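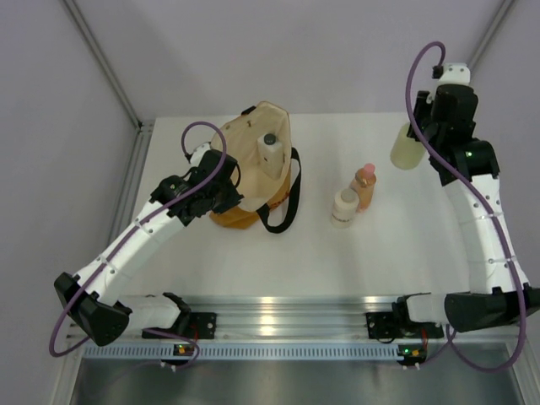

Page 4 of 37

Pandberg Community Help > Bags, Packing and Everyday Carry

Two-tone tote keeps falling over when I put a bottle in it

Posted by bretivby_commuter, 11 January 2018

I have a tan fabric tote, light beige on the top part and a darker orange color on the bottom part, with a black strap. I use it for work and for the gym. It stands up fine by itself when it is open and empty. The trouble starts when I pack it. I put my water bottle in first, the bag leans to whichever side the bottle is on, and then it tips over as soon as I let go of the strap.

The bottle is a see-through plastic one, a pale yellow-green. It doesn't leak standing up, but I don't trust the cap when it lies on its side. I also carry a lunch box, a thin sweater, a charger and a paperback. The bag has no pockets inside.

Is there an order I should be packing in, or do I need an insert? I looked at the Patorell organizer, but the smallest size they list is for a bag a lot wider than mine. I would like to keep using this bag if I can. The strap is also long enough to lie on the table in a loop, and I have pulled the whole thing over by catching my sleeve in it.

5 replies, 3 shown

eyvindsson_fan
217 posts

Pack the flat heavy things first and the bottle last. With your list I would do it like this:

Lunch box flat on the bottom, as close to the middle as it will go.
Paperback on edge against one long side.
Bottle upright in a corner on top of nothing, so it touches the bottom of the bag. If the lunch box takes up the whole bottom, turn the box on its end and put the bottle next to it.
Sweater rolled up and pushed in beside the bottle so it can't lean.
Charger on top of the sweater.

The sweater does most of the work. A bottle that has room to lean will lean, and a soft bag goes with it. On days when you don't carry a sweater, a hand towel does the same thing.

When you load it, hold the mouth of the bag open with one hand and lower the bottle in with the other, bottom end first. If you drop it in at an angle it pushes the side out and the bag stays crooked until you take everything out again.

For the strap, tuck it down inside the bag while you pack and pull it out when you're done. Mine is an Eyvindsson tote with a strap that is too long as well, and I put a knot in it. It doesn't look great but I stopped snagging it on chair arms.

You don't need an insert for five things.

smallkitchen_pat
12 posts

Just get a backpack. I had a tote for years and it fell over every day on the train. Bottle goes in the side pocket, done.

northside_sewing
86 posts

The post above doesn't help if you want to keep the bag. What you need is a stiff bottom. Cut a piece of heavy cardboard to the size of the base, round off the corners so they don't wear through the fabric, and slide it in. Try that for a week. If you like it, cut the same shape from a thin plastic cutting mat, which won't go soft if the bottle drips.

You can also make a bottle pocket. Take a strip of cotton, fold it into a loop the bottle fits through with a little slack, and stitch the two ends to the side seam on the inside. Stitch at the seam only. If you go through the middle of the panel it will show on the outside, and it will pull when the bottle is full. Put the loop at half the height of the bottle or a bit higher.

I agree with the first reply about the order, except that I put the book on the side opposite the bottle. A full bottle is heavier than people think and the book balances it some. Check the cap too. If there is a rubber ring inside, take it out, wash it and press it back in flat.

Was this page helpful? Yes / No
More in this section: Washing a canvas bag with a colored base; Shortening a strap without a sewing machine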